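I caught up with Pushpa Prajapati on 8 Apr 2022, over a video call that dropped twice before either of us had said anything useful. She runs Clindach, a managed service provider in Pranbridge with 33 clients, and I wanted to know why she'd stopped selling three-year contracts.

"We lost a dentist over it," she said. "Lovely people, been with us ages, and they felt trapped. So in February I moved everyone to 3 months' notice."

Wasn't that terrifying? "Oh, completely! Dario wouldn't speak to me for a day." (Dario Marino does her books.)
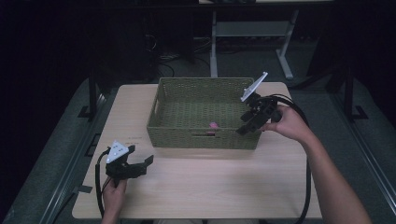
A green woven basket on a pale wood table, with something small and pink inside.

So far Esposito, her biggest account, has stayed put and even added 68 laptops. Grandale left, though she reckons they were going anyway — they'd been moaning about ticket times since before Christmas.

I asked about tools, as I always do, and got an earful. She pays £1298 a month for remote monitoring and still can't get out of that deal. "I'm giving my clients freedom I haven't got myself," she said, laughing. "My rep rang to offer me up to a year free on another product if I'd sign again. I said send me the exit terms first."

They hadn't arrived when we spoke. She's hiring a second helpdesk person too, so if you're near Pranbridge and like printers, drop her a line.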